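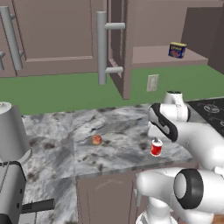 Brownish-mauve wall cabinets with silver bar handles, one door open.

Latari Cabinet Enamel, Satin
Waterborne one-part enamel for interior cabinet doors, drawer fronts and trim
Manufacturer: Unari Coatings
Data sheet revised 17 February 2019

Overview

Latari is a waterborne alkyd enamel for brush, roller or spray application to interior woodwork. It levels more slowly than a wall paint and cures to a harder film. The satin grade is the standard stock item. A semi-gloss grade is made to order and is covered by a separate sheet.

The enamel is sold in a white base and in 51 ready-mixed colors. The base accepts universal colorants. Deep shades made from the base take longer to reach full hardness and are more easily marked in the first weeks. Where a deep shade is needed, order a ready-mixed color if there is one close enough.

Suitable surfaces

Solid wood, veneer and MDF, when primed. Old oil or waterborne paint that is sound, clean and sanded dull. Metal that has been primed with a rust-blocking primer.

Do not use on countertops, shelves that carry hot cookware, the inside of ovens or hoods, floors, or any exterior surface. Melamine and thermofoil must be primed with Esero Bonding Primer. Thermofoil that is lifting at the edges can't be saved by priming and the foil should be stripped first.

Technical data

Type: waterborne alkyd, one part
Finish: satin
Thinner: clean water
Cleanup: warm water and soap
Minimum air and surface temperature: 50 °F
Recoat time: 4 hours
Scrub rating, in-house method: 300 cycles with no break in the film
Coats: two over primer
Storage: keep from freezing

The recoat time is for a normal coat in a ventilated room at ordinary indoor temperature. Cool or damp air extends it. A film that drags or rolls up under light sanding isn't ready for the next coat, whatever the clock says.

Preparation

Most failures returned to us are grease failures. Cabinets near a stove hold a film of cooking oil that sanding alone pushes into the surface. Wash first, then sand, in that order.

Take off doors and drawer fronts. Mark each one on a surface that will be hidden, such as the hinge cup, and cover the mark with tape. Remove handles, hinges and bumpers. If the new handles have a different screw spacing, fill the old holes now and drill the new ones before priming.

Wash with Asadi Degreaser, diluted as directed on its label. Pay attention to the area around each handle and the lower edge of each door, where hands leave oil. Rinse twice with clean water and let dry fully. Soap or degreaser left in a panel corner will cause the enamel to crawl.

Sand to a uniform dull surface. Use a fine sponge on molded profiles and raised frames, where paper tends to cut through at the corners. Vacuum, then wipe with a damp lint-free cloth. Don't use a solvent tack cloth under a waterborne product.

Priming

Bare softwood, oak and MDF need primer. Old finishes that show stains, knots or water marks also need it. Esero Bonding Primer is recommended for all of these. Wall primer is too soft and will let the enamel chip at door edges.

MDF edges are more absorbent than the face. Prime the edges, sand them when dry, and prime them again before priming the whole part. Open-grained oak will still show grain after primer and two coats. If a smooth surface is wanted, use a grain filler ahead of the primer.

Application

Stir from the bottom of the can. Don't shake it. Air mixed in by shaking stays in this product for a long time and dries as pinholes.

Brush: synthetic bristle, angled, good quality. Lay the paint on, tip it off in one direction and leave it. Work the recessed panel first, then the crosspieces, then the uprights, then the edges.

Roller: short-nap microfiber or fine foam. Foam gives the flatter surface on slab doors but carries less paint. Roll small sections and keep a wet edge.

Spray: airless or HVLP. Thin only if the equipment calls for it, with water, and test on scrap. Strain the paint before filling the cup. 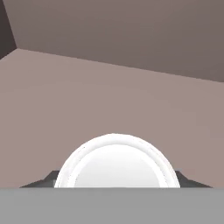 Apply the first side with the door lying flat and raised on painter's pyramids. Turn the door only when the first side can take light pressure without printing. Many shops paint the back first so that any pyramid marks from the second pass end up on the inside face.

Sand lightly between coats with a fine abrasive to knock down dust. Remove all sanding residue. The second coat should be no heavier than the first. Heavy coats sag on vertical frames and skin over before the lower layer has dried.

Curing and refitting

The film feels dry well before it is hard. Doors may be rehung the day after the last coat if handled with care. Fit new bumpers before closing any door. Paint against paint will stick during the first week, and forcing the door open can pull the film off the face frame.

Tighten handle screws by hand. A power driver will crush the soft film under the handle post and leave a ring. Wait until the enamel has cured before adding shelf liner or adhesive hooks.

For the first month, wipe with a soft damp cloth only. After that, a mild dish soap may be used. Abrasive pads will polish the satin finish to a shine that can't be evened out except by repainting.

Ordering

Latari is stocked in quarts and gallons. The minimum trade order is 50 gallons, which may be split across ready-mixed colors but not across finishes. Tinted base is not returnable. Batch numbers are stamped on the lid; when a job needs more than one can, combine cans in a clean pail before starting.

Color cards are printed and will differ slightly from the wet and dry paint. A brushed-out sample can be ordered for any ready-mixed color.

Related products

Esero Bonding Primer, white or gray
Asadi Degreaser, concentrate
Latari Cabinet Enamel, Semi-Gloss, made to order, next production run in March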